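Clube de Robótica – Projeto de fim de ano: dois braços, um painel (simulação)

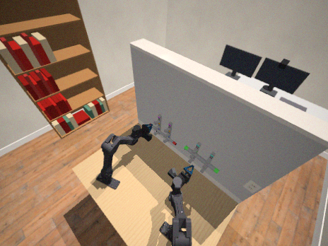 Coimbra, 29 de dezembro de 2025

ecalvo
Boas pessoal. Fica a cena nova do projeto Plelleo, já com os dois braços a trabalhar para o painel cinzento. Estante, secretária e monitores só para dar ambiente. O que falta: o braço da esquerda chega ao suporte de cima mas a trajetória ainda treme quando corro tudo seguido. Se alguém quiser pegar no planeador, a branch está aberta.
Emiliano Calvo

rita_m
fixe!! as sombras ficaram mt melhor que na versão de junho. os triângulos azuis nas garras são os eixos ou é pra calibração?

ecalvo
Referência da garra, sim. Depois tiro do render final.

tomasbot
Ok mas continuo a achar que estamos a perder tempo com a estante. Livros vermelhos, livros bege, uns azul-esverdeados... quem avalia isto quer ver a tarefa feita. Na minha máquina cada episódio demora o dobro desde que entrou a mobília.

rita_m
discordo, com fundo vazio a política decorava tudo e depois no laboratório não dava uma. já passámos por isso com o Drutov

tomasbot
O Drutov falhou por causa da câmara mal calibrada, não do fundo. Está no relatório, pág 20.

rita_m
tb. mas não só

ecalvo
Calma os dois. Números de ontem à noite: 502 episódios, 68 por cento de sucesso no suporte de cima. No de baixo à direita ainda não medi. Cada braço trata do seu suporte, não há troca de peças por agora.

nunopf
Pergunta de novato – os pontos de cor nos postes têm significado? vejo roxo e laranja em cima e no outro suporte é azul-esverdeado, e uns verdes vivos nas pontas

ecalvo
São os alvos. A cor diz ao script que suporte é, assim não há confusão de índices. Os verdes marcam as pontas do suporte de baixo.

nunopf
ah ok obrigado. já instalei o Gellport mas dá erro ao carregar as juntas do braço direito, "limite inválido"

rita_m
apaga a cache e volta a importar. a mim aconteceu o mesmo

nunopf
deu!!

tomasbot
Voltando ao assunto. Proponho duas configs, uma leve sem mobília pra treinar e a completa só pra avaliação. Faço eu o PR se ninguem se opuser.

rita_m
treinar na leve e avaliar na completa é pedir pra correr mal. ao menos mistura as duas

tomasbot
Metade metade?

rita_m
por mim pode ser. mas quero ver as curvas antes do merge

ecalvo
Façam isso. E tomas, põe a seed fixa desta vez por favor, da última não consegui repetir nada. Quem for usar a máquina Grimshaw avise aqui primeiro, só aguenta 2 treinos ao mesmo tempo.

nunopf
posso ficar com o suporte de baixo? quero medir aquilo

ecalvo
É teu. Mínimo mais de 20 episódios por config e mete os logs na pasta partilhada, não no chat.

tomasbot
PR aberto. Falta a seed, meto logo à noite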